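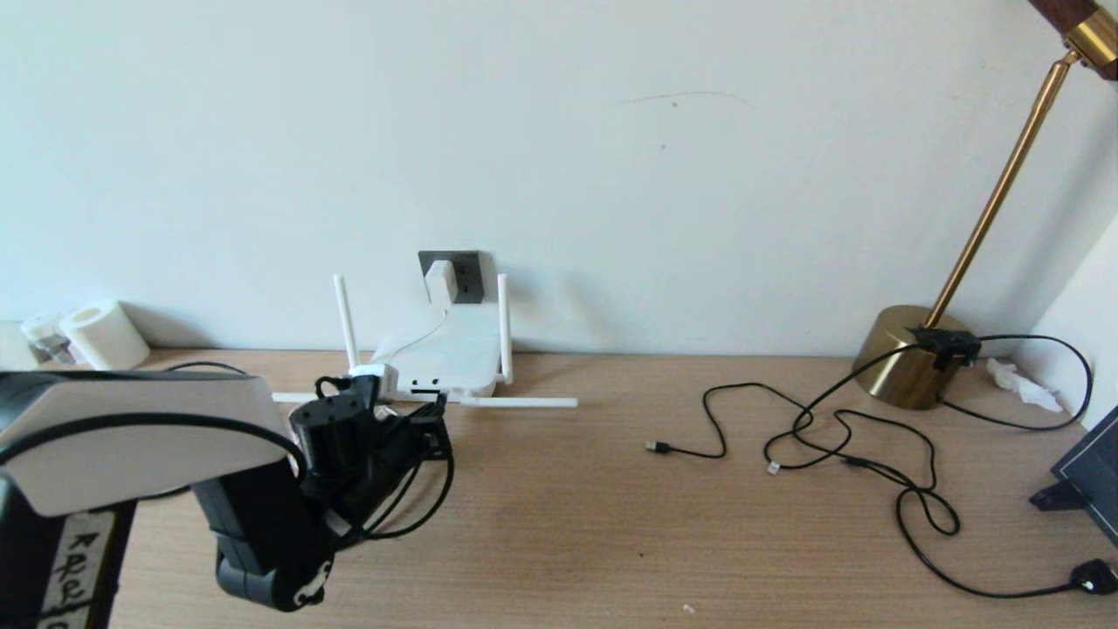

Frequently Asked Questions about Internet in Your Apartment

Baudry Residence, tenant information

These are the questions which tenants ask most often at the front office. The answers were written by Bienvenido Panganiban, who takes care of the network in the building. If your question is missing, please write it on a paper and leave it in the office mailbox, and it will be added when the page is updated next January.

Is internet included in my rent?

Yes, the basic connection is included. It comes to one wall socket in the living room of each apartment. The router is not included, you have to bring your own or rent one from the office. For a faster connection you can make a separate contract with Zumateo or with Grornar, and you pay them directly.

Which router should I buy?

Almost any router from a normal store will work. Please check that it has a port marked WAN or Internet. Very old models can be slow even when the connection is good. Before you spend money, ask your neighbors on the same floor what they use, because the walls are the same for them.

Where should I put the router?

Put it in an open place, at the height of a table or higher. Many tenants hide it in the closet near the door, and then they write to us that the bedroom has no signal. The bathroom wall and the kitchen wall are thick and have pipes inside, so try not to have them between the router and the place where you sit. Keep it away from the microwave oven also.

Does the direction of the antennas matter?

A little. Start with all of them standing up. If you live in one of the two-level apartments, lay one of them down to the side and see if the upper room gets better. Wait a few minutes after each change and test again from the same chair, or you will not know what helped. If your router has its antennas inside, you can skip this.

My connection is slow in the evening. Is something broken?

Usually no. Between 6 and 11 p.m. most people are at home and the line is shared. Try to connect your computer with a cable and make a speed test. If it is good with the cable and bad without it, the problem is your Wi-Fi and we can help you to choose another channel. If it is bad in both ways, write to the office and include the hour of the test.

What is the difference between 2.4 and 5 GHz?

The first one goes farther and passes better through walls, but there are many neighbors on it. The second one is faster in the same room and gets weak quickly. Many routers show them as two different names. For television and video calls, take the 5 GHz if you are close. For a printer in the other room, take the 2.4. Some older printers and smart lamps can only see this one.

How do I restart the router correctly?

Take out the power plug, wait one minute and put it in again. Then give it five minutes to start before you decide that it does not work. Please do not press the small reset button with a needle. This button erases all your settings, including the name and the password, and you will have to begin from zero.

I forgot my Wi-Fi password. Can the office tell me?

Only if you rent the router from us and you have never changed the password. In this case it is in your rental paper. If it is your own router, we have no access to it and we do not want to have it. Look first for a sticker under the device, the first password is often printed there.

Can I use the same name for my network as my neighbor?

Please don't. Last winter we had over 23 networks with the name "Home" in the same building, and people were trying to enter each other's network all day. Choose something you can recognize, but do not put your family name or your apartment number in it.

Can I share my connection with another apartment?

With the basic connection it is not allowed. With a Zumateo or Grornar contract, you must read their rules.

What is Mudoton, and why do I see it on my list of networks?

Mudoton is the guest network of the laundry room and the lobby. It is free for tenants and visitors, and it disconnects after two hours. You can connect again immediately. It is good for reading messages, but we do not recommend it for your bank.

Who do I call when nothing works?

First look at the paper on the board near the elevator, planned works are announced there. If there is nothing on the board, call the front office between 9 a.m. and 5 p.m. In the night there is no technician. The emergency number is for water, gas and elevators only, so please do not call it for internet.

What do I do with my router when I move out?

If it is rented, bring it back together with the power adapter and the cable. For a missing adapter we must keep a part of the deposit. If it is yours and you do not need it anymore, erase your settings and leave it in the electronics box in the basement, next to the bicycles.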